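Tullovach Housekeeping Course
Unit 2: Bathroom glass and mirrors
Handout, revised May 31, 2025

Read this before the practical. Bring it with you, as there is space on the back for your own notes.

What you need
One squeegee, kept for glass only
Two lint-free cloths, one damp and one dry
A spray bottle of Stesix glass cleaner, diluted as below
A towel for the basin

Diluting
Stesix comes as a concentrate. For a 500 ml bottle, fill with cold water first and add two capfuls. A stronger mix leaves a film that takes longer to get off than the marks did.

Starting the stroke
Spray lightly and wait a few seconds. Hold the handle with your thumb along the top, so that you can feel how hard you are pressing. The blade can sit at a slight diagonal – it does not have to be dead level. Keep the other hand near the edge of the mirror, ready to steady it if it shifts. Long blades cover a small mirror in few passes but are awkward at rounded corners.
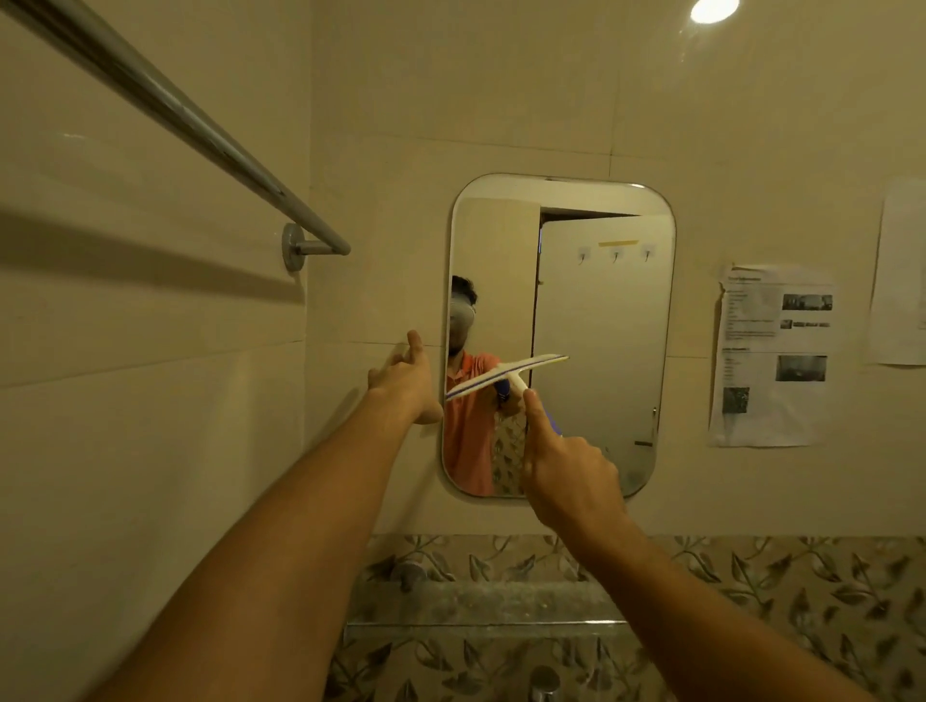
Corners and lower edge
Most complaints about mirrors concern the bottom few centimetres. Put your free hand flat on one side edge and bring the blade down into the opposite lower corner. Press evenly. Wipe the rubber on the dry cloth after each pass, then run the damp cloth along the bottom edge, and the dry one after it.

Watch for paper on the wall close to the mirror. In guest bathrooms there is often a printed information sheet taped up beside the glass, and spray will make the ink run. Spray onto the cloth on that side.
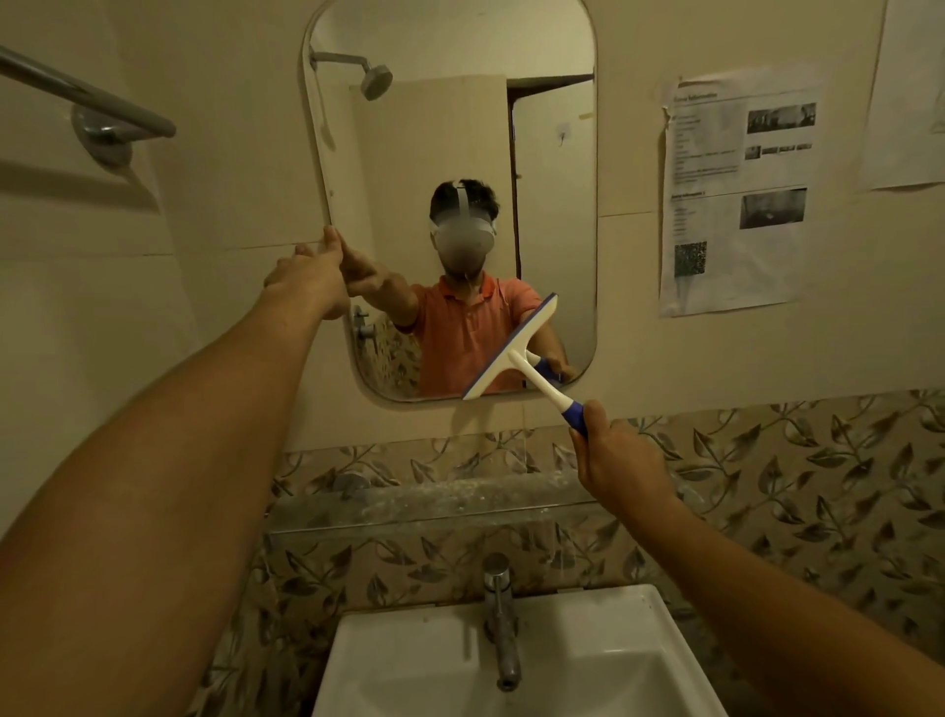 Checking
Stand to one side and look across the glass. Streaks that do not show from the front usually show from there. Look at the towel rail and its bracket too, and buff off any drips.

Common faults
Lines running the full length of a stroke: nick in the rubber. Change it.
Cloudy patches: too much cleaner. Go over with plain water.
Drips at the bottom: edge not dried.

For the next session
Read the section on taps and shower heads in the Drerkeo workbook, and write down which cloths you would use for each.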